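ok so I've been putting off writing this up but a few of you asked how I got the Skindomero store card off my back, so, thread. Grab a coffee, this one wanders.

Quick background. I had one store card, one regular card from Bretberg, and a car loan. The car loan was fine. Boring, paid every month, never think about it. The store card was the monster. I opened it for a mattress (a good mattress, no regrets there) and then kept using it because the limit kept going up and I took that as a compliment.

By December the balance was $1,886. I know some of you are carrying ten times that and rolling your eyes at me, fair! But I was paying the minimum and the number just sat there like it had signed a lease.

The part that finally got me moving was reading the statement. Like, reading it, all the way down. There's a box on the back half that tells you how long it takes to pay off if you only send the minimum. I read it standing up in the kitchen and then I sat down.

First thing I did was call and ask for a lower rate. I had a whole speech ready. The woman on the phone said no in a very nice voice and offered me a bigger limit. I said no thank you in my own very nice voice.

Called again a couple weeks later, different person, said I was having a hard time and asked if they had a hardship plan. THAT is the phrase. Hardship plan. She put me on hold, came back, and read me the terms. Lower rate for a year, card frozen, fixed payment every month.

The frozen card stung for maybe a day. Then I forgot it existed, which tells you how badly I needed anything from that store.

Please please get it in writing before you send the first payment. They wanted to do the whole thing over the phone. I asked for a letter, and when the letter came the payment date was wrong, the 2nd when my paycheck lands on the 5th. One more call and they moved it. If I'd gone with the phone version I would have been late the first month and off the plan.

Somebody in my replies asked about Zirkberg, the consolidation loan people. I did apply! They approved me, and the rate looked great until I got to the origination fee, which they take out of the money before you ever see it. For a bigger debt it could still make sense. For mine it ate up most of what I'd save, so I passed. Run your own numbers, mine won't be yours.

Also got a letter from an outfit that wanted me to stop paying everybody and send them the money to "hold" while they negotiated. I wasn't even behind on anything. Straight in the recycling.

The extra money: I moved $100 a month out of takeout and into the card, on top of the plan payment. I set it to go out the morning after payday so I never got to look at it and have ideas. The rest came from selling my old bike and, for one glorious month, a tax refund.

I track it all in Tamiru, the free version. You could do the same thing on the back of an envelope. I just like watching the bar go down.

Balance this morning is $452. I almost took a picture of the screen for my mom.

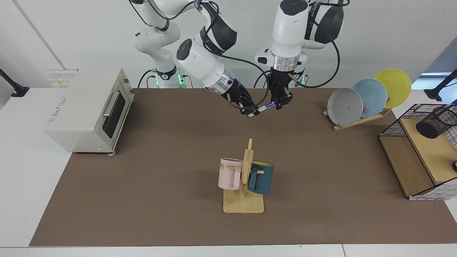

Next up is the Bretberg card, and that one's smaller but the rate is worse, so yes, I know, a bunch of you are going to tell me I did them in the wrong order. I wanted the store card gone first because it made me mad every time I opened the mail. Going to call Bretberg on my lunch break and try the hardship question on them too, will post what they say.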